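Stop Rebuilding the Table

Most home and shared-shop arm projects fail on fixturing. The arms get the budget and the attention, and the table gets whatever is left. I have now spent two years on a two-arm bench build at the Ultmont workshop, and my position is that the order should be reversed.

The build log for our bench has 976 entries. I sorted them by cause last month. Of those, 798 concern the work surface, the mounts or the cables. Motor faults, controller resets and bad code share what remains. A base that shifts a millimeter under load produces an error at the gripper several times larger, and no amount of retuning removes it. We retuned anyway, for most of a winter.

Eglė Hunt, who shares the bench with me, disagrees on one point. Her view is that a stiff table hides bad software, and that a sloppy one forces you to write code that tolerates error. There is something to this. Tolerance is worth having. But tolerance should be tested on purpose, by moving an object a known distance and running the task again. Slop that changes with room temperature and with who last leaned on the bench teaches nothing, as the result can't be repeated.

The second mistake is choosing test objects that are too easy. Foam blocks are popular in club builds. They are light, they forgive a bad grip, and they all behave alike. A kitchen supplies better ones for very little money: things with handles, hinges, thin edges and openings that face the wrong way.
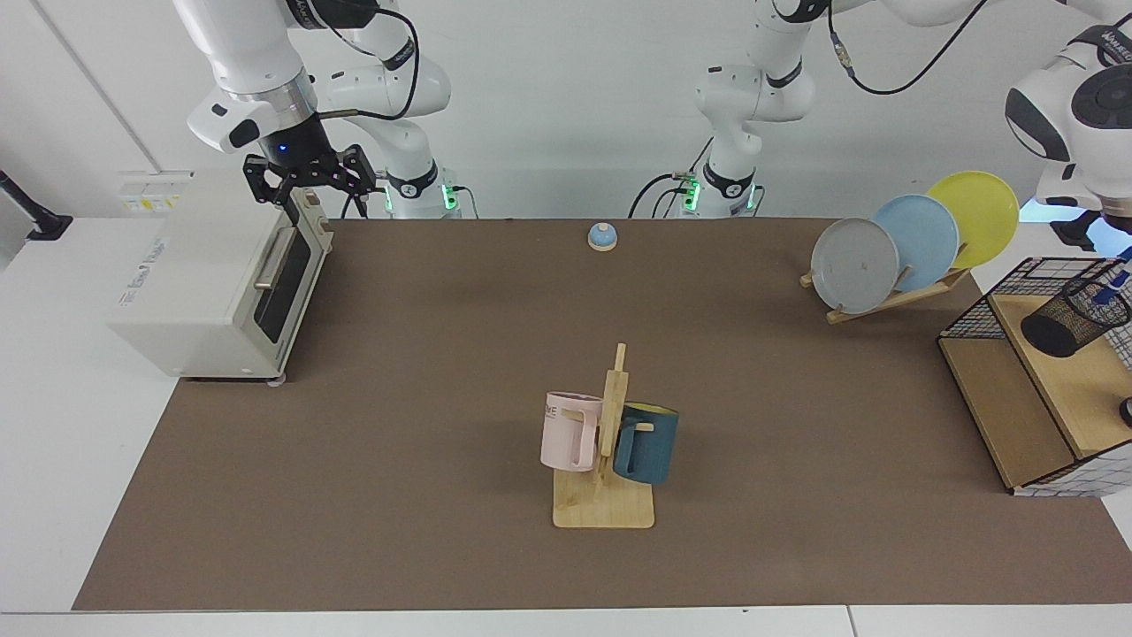
A mug on a peg is a harder problem than it sounds. The handle has to clear the peg before the mug can move sideways, and the correct path depends on how the mug happens to hang. Plates in a rack are worse, with thin rims and little room between them for a finger. An oven door adds an arc that the wrist must follow while the grip holds. I would take one session with these over 200 clean runs with foam blocks.

Cost is the usual objection. Our mounting hardware came to less than one spare joint motor, and the mat under the objects was cheaper still. The mat matters more than its price suggests. It cuts sliding, and a single plain color behind the objects makes camera setup simpler.

I would also argue against enclosing cables early. Leave them looped outside the joints, with slack, until the range of motion is settled. We routed ours too tightly on the first version and had to redo the full set after the wrist limits changed.

Anyone starting at Ultmont this fall should bolt down the bases, check them with a dial gauge, write the readings in the log, and check again after the first week of use. The gauge is in the drawer under the drill press.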